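Minutes - Table Tasks Data Collection, September planning meeting
Jumalari project, Tuesday, 10:00 a.m., upstairs meeting room

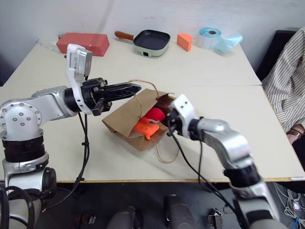
Paper bag task, both arms at the bag. Red and orange items inside.

Present: collection lead, two operators, labeling lead, training lead, hardware tech, note taker
Apologies: the Tijani liaison (sent comments by email, read out under item 4)

1. Notes from last time

Accepted with one change. The line about "all bag runs" being relabeled should read "all bag runs from the first week." Labeling lead asked that this be fixed in the shared copy as well, as two people have already worked from the wrong version.

2. Paper bag task - where we are

Collection lead opened with the good news. We set out to get 100 accepted runs of the bag task before this meeting and we have them. There was applause, and the operators deserved it! Bag runs are slow, and the paper behaves differently every time somebody picks a fresh one off the stack.

Operators reported that the tilted bag is the setup they enjoy most and also the one that takes the most patience. With the bag lying over on its side panel, one gripper has to stay near the upper handle while the other works at the opening. The twisted cord handles are easy to snag. Both operators now approach the handle from the side, fingers level, and bring the second arm in only when the first has settled.

Training lead is very happy with the variety so far. The early runs all had the bag standing square to the table, and the policy trained on those had no idea what to do with a bag that had tipped over. More tilts, more half-closed mouths, more creased paper, please. Bags are to be reused until they tear. A worn bag is a different bag, and we want both.

Discussion on whether to keep runs where the operator fumbles and recovers. Labeling lead would like to keep them, tagged "recovery," with the start of the fumble marked. Training lead agreed strongly. Runs where the operator gives up stay out of the training set but are saved in the side folder.

Decided: next target is 600 accepted bag runs, split evenly between standing and tilted.
Decided: recovery runs are kept and tagged from today.

3. What goes in the bag, what stays on the table

At present the load is bright, solid items. Training lead asked for duller colors too, as the orange and red pieces are easy to find against brown paper and we may be teaching the system to look for color. Operators suggested brown and gray items that fit in one gripper. Everyone liked this.

Background items came up again. The row along the back of the table (the long red block, the square pan, the orange wedge, the label roll) is useful clutter and should be there for a good share of the runs, but the order should change. One operator pointed out that the pan had not moved in days. The other admitted that it had become a landmark. Agreed to shuffle the row at every bag change, and to turn the pan handle to a new direction each time.

Crumpled clear plastic and thin loose sheet material were discussed separately. Labeling lead finds them awkward to outline. Training lead wants them in anyway - real tables have that sort of thing on them. They stay, and labelers may use the "soft clutter" tag without drawing an outline.

Decided: 50 of the next runs to be done with dull-colored loads, then review.
Action: operators to put together a box of dull items.
Action: labeling lead to add "soft clutter" to the guide.

4. Comments from Tijani

Read out by the note taker. Tijani would like task instructions written in fuller sentences. "Take the red item out of the bag" is fine, "red out" is not. They also ask for several wordings of the same instruction. One operator offered to write a first batch and read three aloud on the spot, all good.

Tijani also asked whether we could send a small set ahead of the main delivery. Training lead suggested 100 runs, mixed. Agreed.

Action: labeling lead to pick the advance set.

5. Hardware

Hardware tech went over the wrist cables. They hang down over the front edge of the table and need enough slack for a full reach across, but no more. Clips to be checked at the start of each shift. The loose cables on the floor at the right-hand side are to be tied up and moved back.

Gripper fingers: a spare set has been ordered through Flukach. Operators asked if a softer tip could be tried for handle work. Hardware tech is keen and will fit one arm first so that we can compare.

Chair position: anyone sitting at the side of the table should keep their hands off the tabletop during a run.

6. Gandau folding task

Brief item. Gandau is our next task family, starting with cloths and moving on to flattened paper bags (operators cheered). Training lead would love a few trial runs before the plan is written. Table time is available after 3:00 p.m. on most days.

Action: collection lead to book table time and circulate a one-page task outline.

7. Any other business

Label rolls are running low. Please stop taking the one from the collection table.

Meeting closed 11:10 a.m. Next meeting same room, same time, with a playback of the best recovery runs first.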